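Tue 20 July – Plidthorpe bench, sorting task

Swapped the Akis planner in for our old scripted one this morning. The release note claims it handles two arms over a shared table without hand-set keep-out zones. I'll believe that when I see a week of logs. Ran 31 trials with packets on the wood top and the bins along the right side. 17 finished with no stop. The old script did no worse in February, and it was a third of the code.

Most of the stops are the planner being shy. It pads the other arm so heavily that the near arm waits for space it already has.

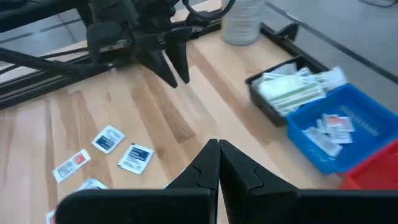

Randum bench log, K. Bélanger

Wrist view on the near arm, fingers closed, far gripper hanging over the table with nothing under it. Packets to the left, black, blue and red bins to the right. Plenty of clear wood between the two grippers, and this is the kind of layout where the planner asks for a hold.

Perception is my other doubt. The detector was trained on 3,000 crops, nearly all of single packets lying flat. The black bin has them sticking up at angles, and I don't trust a confidence score on a heap like that. White packet, small label, pale table – the scores look too good to me.

To do:
Drop the arm padding by a factor of 2 and rerun the same seeds.
Log the hold reason as text. Code 17 tells me nothing.
Score the detector on bin contents separately from the tabletop.
Leave the old script installed until the rerun is in.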